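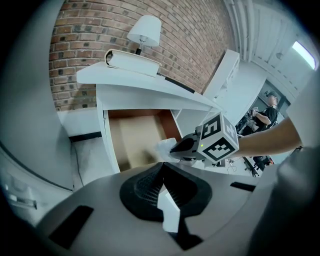

by Binta Adeyemi

So I finally finished my grandmother's recipe notebook. Typing it up, I mean. It took me from April until now, which is a silly amount of time for something you could read on a lunch break, but her handwriting is small and slanted and she had her own abbreviations for everything. "Tbs" was a tablespoon on some pages and a teabag on others. I made one very strange loaf before I figured that out.

I started because my cousins kept texting me for the same four recipes. I have the notebook, so I'm the one who gets the messages, usually at ten at night when someone is standing in a kitchen with a bowl of flour wondering what comes next. I'd take a photo of the page, they'd text back "what does that say???" and I'd squint at it and guess. After the third round of this over one Easter weekend I told everybody I'd type the whole thing and they could print it themselves.

I did most of it in the evenings at my desk. One recipe a night was the plan. Some nights I got through five (she had a long run of pickles that all begin the same way) and then I'd go two weeks without opening it. The stew pages took forever. She never wrote down how long to cook anything. It's all "until it is ready" or "until the smell changes," and I had to decide whether to leave that alone or put in a real number for people like my cousin Eze, who once boiled rice with the timer off and his headphones on.

In the end I left her words and put my own notes underneath in brackets. I'm happy with that. If you only want her, you can skip the brackets. If you want to eat before midnight, read them.

My friend Ottilie Auer helped me with the German ones. There's a section toward the back that my grandmother copied from a neighbor when she lived in the apartment on Skolden Street, and half of it is in German and half in what Ottilie calls "German by ear." She read them out loud at my kitchen table and laughed so hard at one of the dumpling recipes that she had to stop and drink some water. The neighbor was called Mrs. Worner, and that's everything I know about her, apart from the fact that she put caraway in absolutely everything. Cabbage, sure. Bread, sure. But there's a plum cake in there with caraway, and I made it, and I'd make it again!

Some things I didn't expect to find: a bus timetable, folded up. A list of people she owed letters to, with most of the names crossed out. The price of a winter coat, written three times on three different pages, a little lower each time, so I think she was watching it go on sale. I typed those up too and put them at the end. My mother said nobody needs a coat price in a cookbook and she's probably right, but she also read that page twice.

A few people have asked how I did it, so, quickly. I typed everything in a plain document with no fancy layout, because I knew I'd fuss over fonts and never finish. I gave every recipe the page number from the notebook so I could go back and check. Then I read the whole thing against the original, out loud, which is boring and which I really recommend. I caught a cup of salt that way. It was supposed to be a cup of milk. I still don't know how I did that.

I had a small batch printed at Tusari, the copy place near the library, with a spiral binding so it lies flat next to the stove. They were nice about it, even when I came back the next day to fix the title page. I'd spelled my own aunt's name wrong. She has not let it go.

What I haven't sorted out is the measurements. My grandmother had a blue mug that she used for a cup, and the mug broke years before I was old enough to care. My mother says it held more than a normal cup. My aunt says less. I've tested the ginger biscuits both ways and they come out fine both ways, just flatter with the big mug, so I wrote "one cup (argue amongst yourselves)" and moved on.

Next up is the plum cake again, for Ottilie's birthday - I promised her double caraway. If any of the cousins are reading this, your copies are at my mother's house, in the hall, and she would like her hall back.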